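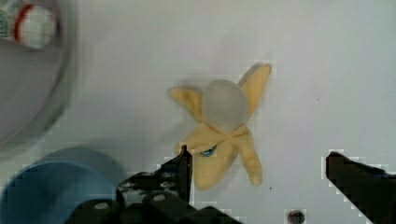

Table tips for the gripper club

Notes from Betix club, tidied up a bit. Mostly for the new lot starting in June but the rest of you could do with reading it as well.

Wiping down
Damp cloth, drop of washing-up liquid, then a dry tea towel. Do it before you switch anything on. Pale tops show every crumb and speck and the wrist camera sees them too. No spray polish!! Lục team used it once and the cups went skating all afternoon.

Soft toys
Start with the banana. Peeled one, the soft one with the flaps. Go for the fat middle bit where the flaps meet. If you grab a flap the whole thing swings and you end up chasing it. Close slow, stop as soon as it gives. Squashing it flat is not a better grip.

Turn it between goes. Peel pointing at you, peel pointing away, peel sideways. If it only works one way round it doesn't work.

Fluffy or grubby toys: lint roller first. Surface wash only, cold water, dab dont rub, dry on the rack overnight. Check any sewn-on eyes or buttons with a gentle tug. Loose one goes in the mending tin with the toy, don't just leave it.

Bowls and tubs
Keep them to the left side, leave clear space round the thing you're picking. Check the arm's path with the power off, by hand, all the way down. It's the base of the gripper that clips a bowl, not the fingers, and you'll be watching the fingers.

Clear plastic tubs are a pain. Camera half loses the rim. Strip of masking tape round the outside helps, peel it off at the end or it goes gummy. (Gummy already? Cooking oil on kitchen roll, leave 5 minutes, wipe, then soapy water.)

Fingers
Old toothbrush for anything with holes or a lattice. Dry brush only. Fluff gets in there and you won't notice until the grip goes odd. Nip up the screws by hand, small driver, not the drill. Osvaldo Marinho has the small drivers, sign for them please.

Squeaky finger: one drop of oil on a cocktail stick, on the joint. Wipe off the extra. Never on the gripping side.

Lights
Blind down, both lamps on, lamps bounced off the ceiling if you can. Hard shadows next to a toy make the picking worse. Same lamps same place every time, bits of tape on the floor show where.

Writing it down
One line per try in the book. What you picked, which way round, got it or not. Jukov team are on 1,109 lines and their numbers are the only ones I belive. Cutow team have a lovely blank book.

Write the misses as well. Aim for 200 tries on one toy before you change the code. Changed it halfway? Rule a line across the page and start again.

Running order
45 minutes a slot. Last bit of it is for packing up, not for one more go.

Packing up
Power off at the wall
Fingers open, arm parked
Toys in the cloth bag, not the plastic one (they go musty)
Tubs and bowls rinsed, dried, stacked
Tape off the table
Book back on the shelf

Spare lint rollers are under the sink. If you take the last one, put it on the shopping list on the door.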